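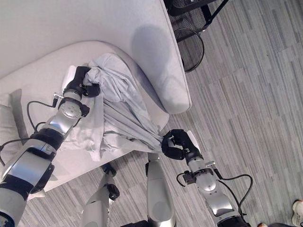

*A crumpled gray cloth on a light gray sofa.*

## Hudov Foley Library 2.0: what changed

Monday, January 11, 2021

Version 2.0 of the Hudov Foley Library is up on the download server. If you bought any earlier version, the update is free and the new files are already in your account under Purchases. The old download links will keep working until the end of the month, but they point to version 1.4 and will not be switched over.

The library now holds 1589 files, all WAV, 24-bit, 96 kHz. Version 1.4 had fewer, and a fair number of those were near-duplicates. We took out the weakest takes and recorded replacements in November.

### New material

Most of the new sounds are cloth and movement. This was the most requested category in last year's survey, and our old cloth folder was thin. It had plenty of leather and almost nothing soft. The new folder has 120 recordings of cotton, wool, fleece, nylon and canvas: grabs, drops, shakes, slow drags, and long passes of someone turning over or sitting up. Each fabric was recorded at two mic distances. The close takes have more low end than you might expect, so try a high-pass filter before you give up on one.

There is also a new set of doors, 87 files in all. These come from two buildings, an old school in Grirkov and a block of offices outside Flernitz. The school doors are heavy and they echo. The office doors are dry and quiet, with a lot of latch and handle detail. Where a door squeaked, we kept the squeak as a separate file as well as in the full take.

Footsteps have not changed much. We added gravel and wet leaves, and re-edited the wooden stairs so that every step is cut as a single file. Several game developers wrote in about this. You can now load the steps straight into a random container without slicing them first.

### File names and metadata

All file names now follow the Universal Category System. This means the names are different from version 1.4, and any project that links to the old files will not find the new ones on its own. If you are in the middle of a job, leave version 1.4 where it is and install 2.0 in its own folder. A spreadsheet in the Docs folder lists old names against new names. Files that were removed are marked in the last column.

Metadata is embedded in every file. We have checked search results in the common library managers, and descriptions, fabric type and mic distance all show up. If your software only reads the file name, you will still get the category and a short description.

One known problem: 31 files in the Kitchen folder have the wrong mic distance in the description. They say "close" and should say "medium." The audio is fine. A corrected set will be included in 2.0.1.

### Nyitrai ambiences

The Nyitrai room tones used to be a separate product and are now part of this library. They are in the folder called Rooms. Anyone who bought Nyitrai on its own can upgrade to the full library and pay only the difference. Log in with the same email address you used for the first purchase and the lower price will appear in the cart. If it doesn't, write to support with your order number before you pay. We can't adjust an order once it has gone through.

Stereo and mono versions are included for each room. The surround versions are a separate download because of their size.

### License

The license is the same as before. One purchase covers one user, on any number of projects, including games, films, podcasts and ads. You may not resell the sounds or put them in another sample library, even if you have processed them. Studios with more than one editor need a multi-user license. Existing multi-user licenses carry over to 2.0 without any paperwork.

### Downloading

The full library is split into zip files by folder. Please use a download manager if your connection tends to drop. Each account gets five downloads per file, and we can reset the counter if you run out.

Next on the schedule is a set of small motors and switches. Requests for that one can go to the usual support address, with "motors" in the subject line.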